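Why Does Cloth Get Wrinkles?
Home Science for Young Readers
By Mwangi Wanyama

Take a clean shirt and squeeze it in your hand while you count to ten. Now open your hand. The shirt has lines all over it, and they do not go away when you put it down. A rubber ball that you squeeze goes back to its shape at once. Why does the shirt remember your hand, and the ball does not?

To answer this, we must look very close. Many shirts are made of cotton. Cotton comes from a plant, and it is made of tiny hairs that we call fibers. Many fibers are twisted together and they become a thread. Then the threads are crossed or looped together, and they become cloth.

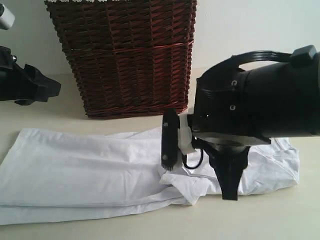
Inside each cotton fiber there are even smaller parts, like long chains. The chains hold on to each other with weak links. When you bend the cloth hard, some of these links break. Then the chains slide a little and make new links in the new place. Now the fiber is held in the bent shape, and your eye sees a wrinkle.

Water makes this easier. It goes between the chains and helps them to slide. For this reason a wet shirt which dries in a ball on the floor will have very many wrinkles. An iron uses the same idea, but for our good. The heat and the steam let the chains move, the flat iron pushes them straight, and when the cloth cools they stay straight. (The iron is a job for a grown-up.)

What can you do without an iron? You can fold. A fold is also a kind of wrinkle, but you choose where it goes. Try this with a shirt with long sleeves:

1. Put the shirt on a table with the buttons or the picture down.
2. Pass your two hands over it from the middle to the sides.
3. Bring one side to the middle, and lay the sleeve down along it.
4. Do the same with the other side.
5. Fold the bottom up to the neck.

Do not press too hard on the folds. A soft fold leaves a soft line. 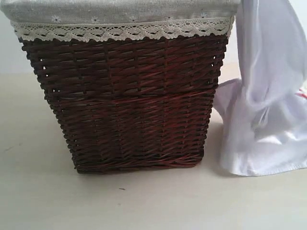 Weaving is not only for cloth. People also weave baskets, and a basket is a good place to see how weaving works, for the parts are big enough for your eyes. The strong rods that go up and down are called stakes. The thinner rods which go across are called weavers. A weaver passes in front of one stake and behind the next one, again and again. In woven cloth the threads do the same, only they are much thinner.

Some baskets have a piece of fabric inside, called a liner. It is there so that the ends of the rods do not catch your clothes and pull out a thread.

Baskets can be made from willow, which is the young branches of a tree, or from rattan, which is a climbing plant. Willow rods are put in water before the work, and then they bend without breaking. When they dry, they keep their new shape. Do you remember the wet shirt on the floor?

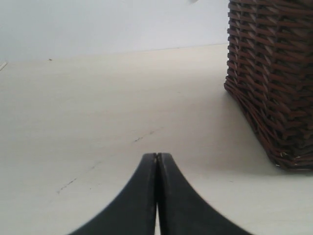

Now you can do a small test at home. You need 2 old handkerchiefs of the same cotton and a little water. Make one handkerchief damp and leave the other one dry. Crush each one into a ball, put a heavy book on each ball, and wait until the next day. Ask first which books you may use, and put a plastic bag under the book on the damp side. Then open both balls and look at the lines. Which one has deeper wrinkles? Write your answer in your notebook, and draw the two handkerchiefs next to it.

Words to learn
Fiber: a very thin hair from which thread is made.
Thread: many fibers twisted together.
Stake: a rod of a basket that goes up and down.
Weaver: a rod that goes across, and also a person who weaves.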